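Home | Programs | Get Involved | News | Contact

Call for participants: home composting trial

Kinoshita Community Gardens is looking for 40 households to take part in a home composting trial starting in February. We want to learn how much kitchen waste an ordinary household can keep out of the red bin, and which type of bin people are most likely to keep using after the first few weeks.

Each household will be given one of two setups: a tumbler, or a worm farm with a starter box of worms. You can tell us which you would prefer, but we can't promise you will get it. The bin is yours to keep at the end.

You can apply if you:

- live in the Urner council area, in a house, unit or townhouse
- have a balcony, courtyard or yard with some shade
- cook at home at least four nights a week
- haven't composted in the past two years

Renters are welcome. Please check with your landlord or agent first if the bin will sit in a shared area.

You will need to weigh your scraps before they go in, using the kitchen scale we supply, and write the weight on a log sheet. It takes a minute or two a day. We will also ask you to fill in a short survey at the start and another at the end, and to come to one evening workshop at the Granetti Street hall.
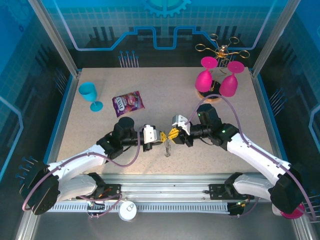
What happens if I go away during the trial?

Leave the log sheet blank for those days and write "away" beside them. Worm farms will cope for two to three weeks if they are fed before you leave and kept out of the sun.

Households that return their log sheets will receive a grocery voucher when the trial ends. Your name and address won't appear in the report, which will give totals by bin type and household size.

To apply, send your name, street address, number of people at home and preferred bin to Rhiannon Eynon, trial coordinator, at the postal address below. Applications close 11 Jul 2026. Nanami Yagi will ring everyone who applies, including those who miss out.

Related
Pruning citrus with Itsuki Hayashi
Seed swap: what to bring
Waiting list for garden plots

Contact: PO Box 387, Urner | © Kinoshita Community Gardens | Back to top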